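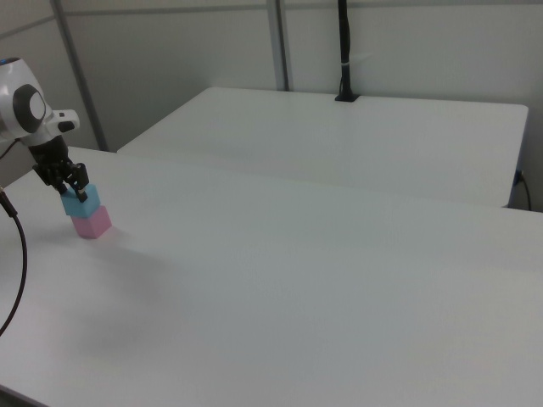 Drarow craft table review: three months in

I bought two of the Drarow tables back in December, after my old dining table finally gave up under the weight of a sewing machine and a pile of quilting books. I'd been putting it off forever (furniture shopping wears me out), but I needed a place to cut fabric that wasn't the floor, and my knees had opinions.

What I wanted was pretty simple. White top, no shine, plain legs, and a height I could stand at. I looked at the Vomell first, and it's a lovely table, but it only comes in 32 inches and I'm tall. The Drarow goes up to 36, and that settled it!

Putting it together

The box came to my place in Vamville with one dented corner and everything inside fine. The instructions are all drawings, and step 11 is the one that got me — the crossbar goes in before you tighten the legs, and I had to back out four screws to fix it. The first table ate a whole evening. The second took roughly half that, with the radio on and a much better mood.

Living with it

I love the matte top. My last table threw the ceiling light right back in my face, and this one just doesn't. Chalk wipes off with a damp rag. Blue marker took some scrubbing and dish soap, and a hot mug left a faint ring that I can still find if I go looking for it.

Pushed together, the pair gives me room to lay out a full backing, pins and all. The join bugs me a little. A rotary cutter catches on it, so I slide my mat over to one side before I start.
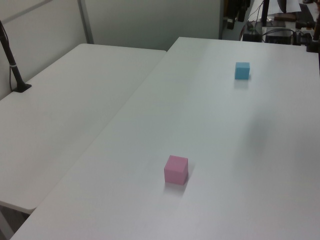
Would I buy it again?

Yep, though I'd wait for a sale. Tiedemann makes a thicker top and it probably wobbles less, but it costs a lot more and weighs a ton. I'm giving the Drarow four stars out of five, and I'd happily give back that last one if they sold a clip to hold two tables together. For now I'm using felt pads and a strap from the garage.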